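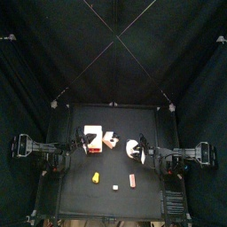 On 2025-04-19, Rami Sleiman wrote:
> I'm going to say it again, blackout curtains are a waste of money.
> I bought the Stuvar ones, paid full price, hung them exactly like
> the leaflet says, and at five in the morning there's a stripe of sun
> across my pillow you could read a newspaper by. My grandmother
> used a blanket and eight nails. She slept fine.

Rami, I have no quarrel with your grandmother. I do have one with your curtain rod.

The cloth is almost never the problem. Hold it up to a lamp, and if you can't see the bulb, it's doing its job. The light comes in around it. A straight rod sits a few inches off the wall, which leaves a nice open slot down each side and a wide one along the top, and the sun has all morning to find them. The leaflet shows a straight rod because they also sell straight rods.

What I did in the back bedroom, after two summers of sleeping with a T-shirt over my face:

Got a wraparound rod, the kind that bends back to the wall at both ends. Mine is a Plovosix and the finish is ugly, but it's dark in there, so who's looking.

Went wide. My window is 3 feet across and I hung 140 inches of cloth on it. My wife asked if we were expecting a play.

Let the hem touch the floor. Yes, it collects cat hair. The cat was going to put it somewhere.

Ran a strip of sticky hook-and-loop down each side so the edge stays against the wall. Wipe the paint first. I didn't, and the left side came off in December at two in the morning with a noise like somebody opening a very large envelope.

That leaves the top. If you rent, a folded towel laid over the rod does most of it. If you own the place, build a box over it. These were everywhere in 1980, covered in fabric that matched the bedspread, and we all laughed at them and tore them out. I have now built one. It doesn't match the bedspread, so I still have some pride.

On washing, to whoever asked last week: cold, alone, and hang them up damp. The coated kind will crack in a hot dryer and then you've got a planetarium.

Has anyone tried the Stodier lining that clips on behind a curtain you already own? The front room still has the drapes that came with the house and I'm not allowed to touch them. I could sneak something in behind, though — if the clips hold more than the weight of the packaging.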